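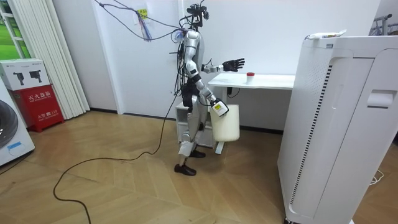

The tidy house will not save you

January 7, 2024

Every new year the decluttering people come back, and every year I wonder who they think they are talking to. This time it was Vivby, a storage shop that has opened a branch in Vundivley, with a leaflet through my door promising a calmer life in 47 days. The calmer life begins with buying boxes. I read that part twice, in case I had missed the bit about getting rid of things.

I have nothing against a clean kitchen. I like being able to find the scissors. What I doubt is the claim that sits underneath all this, that a full cupboard is a sign of a troubled mind and an empty one will put you right. The leaflet says that 402 customers were asked and most of them felt "lighter". Lighter than what? They had just spent money on a wardrobe system. Of course they said they felt better. I would say so too, at those prices.

Then there is the app. Dauda wants you to take stock of every object you own and give each one a score for joy or use. I tried it in July, when it was free, and gave up after one drawer. My potato masher brings me no joy. I use it six times a year and it stays. A thing can be dull and still earn its keep, and I didn't need a phone to ask me about it every evening for a fortnight.

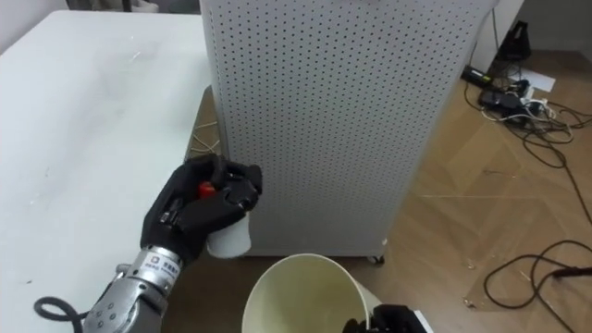
What bothers me more is where it all goes. The tip at the end of our road has a queue every January, and a good deal of what I see going in is whole. Lamps, chairs, a bread maker still in its box. Somebody will buy another bread maker by spring – I have done it myself, with a slow cooker, and felt a proper fool.

My grandmother kept string. She would have been told off by every one of these guides, and she never once had to go out and buy string. I don't say we should all live like that. Her spare room was a danger to visitors. But she knew what she had and she used it up, and I would trust her over a firm like Stiter, whose "starter set" for simple living costs £227 and comes in three sizes.

I have kept the leaflet, by the way. The back is blank and it will do for shopping lists.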